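# Lista de revisión: mesa de la sala pequeña, Sallomport

Revisión hecha el 28 enero 2018 por Aksel Damgaard. Copia para Nizar Abu Hammour, que lleva la sala en la tarde.
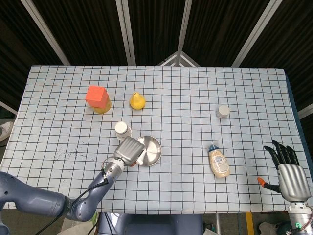
He seguido el mismo orden que en la lista de septiembre, pero he añadido unos puntos sobre el mantel y sobre lo que se deja encima. Donde pongo "pendiente" quiere decir que no lo pude comprobar yo solo, o que falta una pieza. Perdonen si alguna palabra no es la exacta, todavía escribo despacio en español.

## A. Mesa y mantel

- [x] **La mesa está firme.** La empujé por las dos esquinas de delante y no se mueve.
- [x] **El mantel cubre bien.** Es el blanco de cuadrícula, con las rayas finas negras y las rojizas muy claras.
- [ ] **Mantel limpio.** No conforme. Hay puntos oscuros y manchitas en la parte izquierda, hacia el centro. Probé con un paño húmedo y no salieron. Hay que lavarlo o cambiarlo por el de reserva, que está en el armario Overgaard.
- [x] **Sin pliegues donde se apoyan cosas.**
- [ ] **Sujeción del mantel por debajo.** Pendiente. Faltan 3 pinzas, las pedí a Polilon y no han contestado.

## B. Objetos encima de la mesa

- [x] **Plato de acero inoxidable.** Sin golpes en el borde, pasé el dedo por toda la vuelta. Estaba apoyado un poco inclinado, y el borde brilla bastante con la luz. Para trabajar mucho rato prefiero que quede plano.
- [x] **Vaso amarillo translúcido.** No tiene grietas, lo miré contra la ventana.
- [ ] **Cubo de espuma rojo anaranjado.** Observación: está puesto encima del vaso y un poco torcido. No es peligroso, es espuma, pero si se cae rueda al suelo y alguien lo puede pisar. Pido que se guarde aparte al terminar.
- [x] **Pera amarilla de juguete.** El rabito oscuro está bien pegado. Tiré de él con cuidado.

## C. Cables y paso

- [ ] **Cables que cuelgan del borde.** Observación: por el lado izquierdo baja un cable negro más allá del borde de la mesa. Mientras trabajan no lo toqué. Propongo una brida y que el lazo quede más corto, si el movimiento lo permite.
- [x] **Paso libre por delante.** Medí 100 cm hasta la pared, el mínimo nuestro es menos.
- [x] **Regleta con interruptor, máximo 3000 W.** La etiqueta se lee bien y no está caliente.

## D. Sala en general

- [x] **Extintor.** Número 182, con precinto y con la aguja en verde.
- [x] **Botiquín Adodis.** Completo, aunque las tiritas pequeñas ya son pocas.
- [ ] **Luz del techo.** Pendiente. El tubo junto a la puerta tarda alrededor de 3 minutos en dar toda la luz.

## Comentarios

Lo más urgente para mí es el mantel. Las manchas confunden cuando se buscan migas o piezas pequeñas, y la próxima persona que revisa no sabe si son viejas o nuevas. Nizar, si lo cambias tú, escribe por favor las iniciales al lado del punto, así no lo lavamos dos veces.

El cubo y el vaso pueden ir en la misma caja, pero el plato no, porque raya el plástico. La pera cabe en cualquier sitio.

Firmado: A. Damgaard

Recibido (firma y hora): ____________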